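Climton Readers' Circle and Book Prize - Minutes
December 11, 2019, upstairs room, Ternness Library
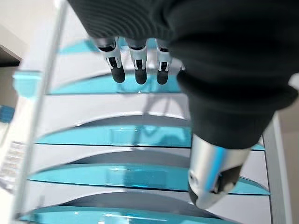
Present: Fenna Jansen (chair), Chiến Doãn, Dirk Van Leeuwen, Veronica Surdu, Ilse Verschueren (minutes)
Apologies: none received
Started late, heating.

1. Last minutes
October minutes agreed with one change. Item 4 should say "translated novels", not "translated novellas". Dirk asked for it to be noted he said this at the time. Noted.

2. Prize: where we are
22 books in this year. Two withdrawn by the publisher (wrong year of publication, should have been spotted at our end). Chiến has the spreadsheet, will send round again as Veronica's copy has the old scores in it.

Longlist of seven agreed in October still stands. Long talk about whether the Wouters Press short stories count as fiction or memoir. Fenna: author calls it fiction on the title page, that should do. Veronica: half of it was printed as essays first. Dirk hadn't finished it. Vote, three to one for keeping it in, Dirk not voting. Stays in.

ACTION Dirk to finish it before the next meeting.

3. Shortlist
Meant to get to three, got to four. Agreed:
- the lighthouse one
- the Wouters stories
- the long family novel (Veronica against, wants it minuted that the last 200 pages could go)
- the translated crime novel

Fenna uneasy about the crime novel getting in on plot alone. Chiến said the translation was the best prose on the list and read out a page. Ilse agreed, Fenna said she'd go back to it. Nothing to be announced till she has.

Poetry: still no separate prize. Same talk as last year. Not enough entries to judge fairly, only two came in. Leave till summer.

4. Reading group
Next two books chosen. January is the Rilley novel, as planned. February was going to be a biography but it is only out in hardback and the price put people off. Swapped for a short novel, Veronica's choice, 58 copies can be had through the library scheme so no one has to buy. Large print also available, ask at the desk.

Some grumbling about length of the autumn book (973 pages). Four people said they gave up. Fenna pointed out the ones who finished it liked it. Agreed nothing that long again without two months to read it. Chiến asked for this to be a rule, Fenna said a habit will do.

Discussion evenings running over. Dirk suggests chair reads out the first question at the start and keeps the background on the author for the end, as last time we had half an hour of background and ten minutes on the book. Try in January.

5. Newsletter reviews
Only one review in for the winter issue. Need at least three. Ilse to write up the translated crime novel but not to run it before the shortlist goes out. Chiến to do the Rilley. Veronica offered a piece on re-reading, any length, Fenna said 600 words tops.

Letter from a reader complaining our reviews are too kind. Discussed at some length. Veronica agrees with the letter. Dirk thinks small press books get few enough notices and there's no point using one of them to be rude. Chiến: could at least say when a book is dull. No line agreed, reviewers to write what they think, Fenna to edit for spelling and not for opinion. Letter to be printed, name left off as asked.

Also the plot of the autumn book was given away in the second paragraph of the last review. Two complaints. Ilse said sorry, will be more carefull.

6. Author evening
Two authors from the longlist have said yes to the spring evening, one hasn't replied. Ilse to chase. Format: short reading each, then questions, no slides. Last year's readings ran far too long and the questions got squeezed. Chiến to time them and to be firm.

Bookseller table, yes, same terms as before. Dirk wants the small press titles at the front of the table this time. Agreed.

7. Any other business
Prize copies to come back to the library, three still out. Fenna has one, thinks Veronica has the others. Veronica thinks not. Will look.

Veronica asked if judges may review longlisted books elsewhere while judging is on. No one sure. Fenna to look at teh rules and email round.

Next meeting: date to follow by email, Fenna to check the room. Please bring final scores in writing.

Closed 9.10.

IV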